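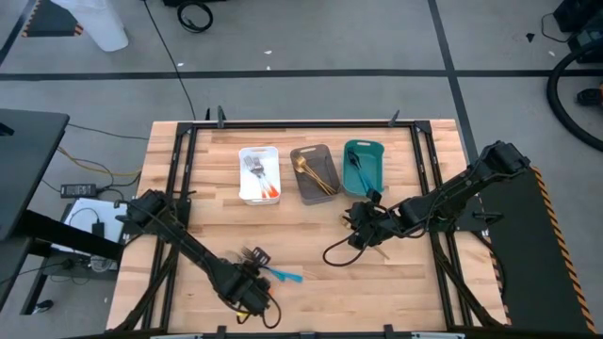
Joana Bastos wants to know, before anything else, whether sorting cutlery is a skill. She has asked it twice and she is not going to like the answer in the handbook, which says yes and gives it four pages.

I have read the four pages. I'm the one placing this ad, and I would call it a habit that some people have and some people don't. Forks go in with forks. Sets that match stay together. The client management at Ermont prefers the word "skill," so that is the word on the contract.

Cutlery Sorter, part-time
Ermont Kitchen Hire, returns room

What we hire out is mostly forks, knives and spoons, to weddings, office parties and the occasional church supper. It comes back in the wrong trays. Your job is to put it in the right ones. Colored handles are sorted by color, gold cutlery gets a tray of its own, and anything you can't place goes on the tabletop until the end of the shift, when you and the shift lead decide what it is. Our stock list says 2,619 pieces. I have my doubts about that figure and you will probably develop your own.

Hours: 10 a week, in two blocks. The old ad said "flexible hours," which in my experience means flexible for the company, so I took it out. The blocks are set each month and they stay set.

Contract: 52 weeks, then we talk. I can't promise a permanent job and I'd be wary of anyone in this business who did.

What we ask for:
- You can stand for most of a block. There is a stool but the table is high for it.
- You notice when a fork is in with the spoons.
- You don't mind doing the same thing again after lunch.
- Some heavy lifting in October, our busiest month - crates, not trays.

What we don't ask for: a degree, a cover letter, a passion for tableware. I've read cover letters about a passion for tableware and did not believe one of them.

We tried a color-coded label system from Plolis last year. It was supposed to cut sorting time in half. It added labels. You won't have to use it.

To apply, send your name, a phone number and a few lines about any job where you had to put things back where they belong. A home kitchen counts. Kevser Gökçe reads everything that comes in and will call you to arrange a paid trial block. If the trial bores you, say so - we would both rather know.

Posted 6 January 2021

14 shares | 3 comments

Sidra Mohmand
Is the trial block paid at the full rate or some "training rate"? I've been caught by that one before.

Kevser Gökçe
Full rate, Sidra. It goes out with the next payroll.

Ekrem Ateş
Did this for a season at a different hire place. The work is fine. Ask what happens when the count comes up short, and get the answer in writing.

Contact: Ermont Kitchen Hire, returns room | © Ermont | Back to top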